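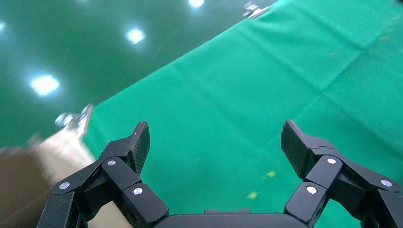 Grorora two-finger gripper – kit for home and shared workshops

The Grorora is a parallel-linkage gripper for small robot arms. We designed it at the Nikbridge shared workshop, where Yavuz Tatlı and Xiomara Montoya built the first pair of fingers for their own arm and other members soon wanted the same.

The linkage plates and the palm housing are black plastic. The fingertip pads have a crosshatched surface, so the gripper can hold cloth, cardboard and small tools without much force. Both pads stay parallel to each other while they close.

What you receive
Linkage plates for both fingers
Palm housing
2 fingertip pads
Bag of screws, with 8 spare
Servo cable, 312 mm
Printed building guide

Please note that the servo and the wrist camera are not in the kit. The guide gives the hole pattern for the Laltemero servo, and a different one will need a new mounting plate.

Building it
One evening is enough if you have built something similar before. Do not tighten the joint screws fully at the start. Move each finger by hand from open to closed, and tighten little by little – the links must turn freely. After 1000 cycles, check all screws again.

For first tests we advise a plain cloth in one strong colour, fixed to the table with metal clamps. Pull it flat before you begin, as the fingertips can catch a fold when they come down low.

Spare pads are sold in pairs. For questions about orders, write to Walid Aoun at the workshop desk. Kits ordered now will be sent in May.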